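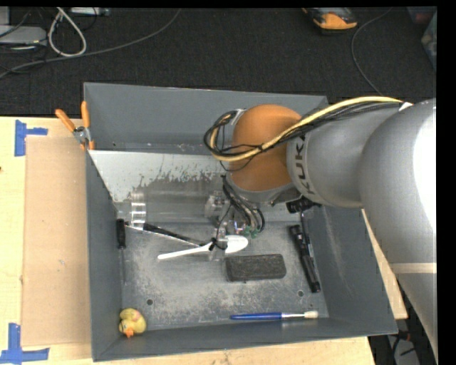

Teaching an arm to clear a mixed bin: by hand or from the handset?

Posted Monday, 9.40 pm, by tealadder

Hello all, first proper post after months of reading. I'm trying to teach our arm to empty a bin of odds and ends by showing it what to do, and I've got myself in a muddle over how to do the showing.

It's a KUKA arm with a gripper on the end, reaching down into a big grey bin with sloping sides. The stuff in the bin is deliberately a jumble: a rubber duck, a paintbrush, a screwdriver, a torch, a white spoon sort of thing, a clear plastic cylinder and so on. I change it about between goes. The job is simply to take one thing at a time and lift it clear of the rim. Where it ends up afterwards I'm leaving for another day!

So far I have 58 demonstrations, all done from the handset using Wiven to record them. I stand at the side, drive the gripper over whatever I fancy, lower it, close it, lift. The duck is lovely. The paintbrush is fine if it's lying out in the open near the front. The spoon is driving me up the wall. When I play the trained thing back it goes to more or less the right place and hangs over the spoon for ages, fidgeting left and right, and then it either closes on nothing or pinches the handle so near the end that the whole thing swings round and drops off. The screwdriver, when it's leaning up against the side wall, it won't even go near.

My colleague says I should bin the lot (sorry) and do it all again by holding the arm and guiding it with my hands, as people do in the videos. I've tried a little of that and it did feel nicer, I could tell where the fingers were going. But then my arms are in the bin as well, and I recall reading that this is a bad thing for the camera. Also our gripper has a fair bit of wiring dangling down and I'm nervous of grabbing hold of the wrong bit.

So, what would you do? Start again by hand, carry on from the handset and just do more, or some mixture? And how many is "more"? Someone over at Novero told me 600 and I nearly cried into my tea.

Cameras: a fixed one looking down at the bin, that's all. Nothing on the wrist at the moment.

saltmarsh_bench
Monday, 10.25 pm

Don't throw the 58 away! I did exactly that on my first go and I still regret it, because half of what I'd thrown out would have been useful and I had to do it all over again with a sore back.

I've done a lot of both. My feeling is that your trouble is less to do with hand against handset and more to do with what you do in the last little bit before the fingers close. You say it hangs over the spoon fidgeting. I'd bet good money that you do the same when you're driving. Play back a few of your own recordings and watch the gripper only. If you stop above the thing, nudge it left, nudge it right, wait, have a think, nudge again, then you've taught it that hovering and nudging is part of the job. It can't tell that you were thinking. It just sees that when it's above a spoon, the done thing is to dither.

I used to be dreadful for this. What cured me was a few dry runs on each thing before I pressed record, so that by the time it counted I already knew where I was going. Then one smooth move down, close, up. If I fluffed it I threw that one away and did another. A cleanly recovered slip is a different matter, keep those, they're gold. I mean a case where the fingers miss, you go back up a bit, come down in a better spot and get it. I like to have a handful of those for every awkward object.

On the spoon in particular, pick one place to hold it and stick to that. Look at where you've been grabbing it. If on some goes you take it by the handle and on others by the big end, the arm has two good answers pulling it in two directions, and some methods will cheerfully aim for the middle and get neither. I'd go for the place where the handle meets the head, or a shade up the handle from there, with the fingers closing across it. Do that every time, whichever way round the spoon's lying. It's dull but it works.

You also want to turn the wrist early. Coming from the handset, most people drive over first and twist last, right down among the clutter. Twist up above the rim where there's room, then go straight down. It's much easier to copy.

Guiding by hand is nice for feel, I agree with your colleague there. I just wouldn't do it with a single fixed camera looking down into a bin. Your hands and sleeves will be in nearly every recording and then on playback they vanish, so the arm is looking at a view it's never been shown. I had one that would only set off if I held my hand over the bin. We laughed, then we spent the rest of the week redoing it.

There's a way round it, if you're keen. Guide the arm through the move once by hand, save the path only, then put the bin contents back as they were, step away and have it replay the path while the camera records. You get the nice natural movement and a clean picture. The catch is the putting back. With a duck on a flat floor you can manage it pretty well. With a screwdriver propped on a sloping wall, less so – I used to print a still and hold it up next to the bin like someone hanging wallpaper.

And yes, keep your hands off the wiring. If you do guide it, hold the arm above the wrist joint and leave the gripper itself alone. Check your cable loop has enough slack at the furthest twist too. Mine used to tug on the wrist when I turned it all the way, and that little tug went straight into the recordings.

gill_lane_workshop
Tuesday, 7.15 am

get a wrist camera. we had the same with long thin things in a grey box and it was night and day after. from overhead the gripper covers up the very thing you're going for just when you need to see it

Cunon fan
Tuesday, 1.05 pm

I'm going to disagree with the first reply a bit, in a friendly way. The advice on smoothness is all good, but I'd look at the screwdriver before the spoon, as I reckon it tells you more.

Go through your recordings and make a rough list of what got picked first in each one. I think you'll find you went for the easy things in the open middle nearly every time, and left the ones against the walls till last or not at all. I know I did. I'd tip everything in, take the nice ones, and then the phone would ring. So the arm never learned to go near the walls, and why would it? It's been told in no uncertain terms that the middle is where the good stuff is.

What I'd do is some sessions on nothing but walls and corners. Lean the screwdriver up the side, pick it, lean it again a bit further along, pick it again. Put the duck in the corner. Lay the torch alongside the wall. Keep the rest of the clutter in there while you do it, otherwise it learns that tidy bins mean walls and messy bins mean middle (ask me how I know).

Tilt matters here as well. Straight down is fine on the floor of the bin but against a sloping side one finger has nowhere to go. You need to come in leaning a little, and that's a pig to do from an ordinary gamepad. I moved to the Cunon handset for that reason, where you hold it and the wrist follows how you hold it, and my wall picks got better the same afternoon. If you haven't got one, this is the one spot where I'd try the guide-by-hand-then-replay trick. Take your hands well clear before it replays, run it slowly the first time, and keep someone by the stop button.

Things like pliers hooked over the rim, I'd leave out of it for now unless that's really part of your job. Lifting a thing off an edge is a different move from lifting it off the floor, and if only a few recordings have it in they'll just muddle things. Do it later as a separate set.

As for how many, I wouldn't fix on 600. I'd add a batch on the thing it's worst at, retrain, watch it fail, and let that tell me what the next batch ought to be. Ours was usable long before we got to that sort of number, though our objects were chunkier than a spoon.

One question back to you, what does your clear cylinder do? Mine was hopeless with anything see-through and I ended up changing the lights.

tealadder
Tuesday, 8.50 pm

Thank you all so much! I sat down with my recordings and a biscuit and oh dear. The dithering is all me. There's one where I hover so long I'd obviously gone to look at something else. And Cunon fan, you're right about the walls, I hardly ever went for them.

Plan is to keep the decent ones from the 58, redo the spoon with one proper hold, and then spend an evening on the walls. I've asked about a wrist camera as well. The cylinder I'm a bit afraid to look at, but I'll try it with the lamp moved and post what happens.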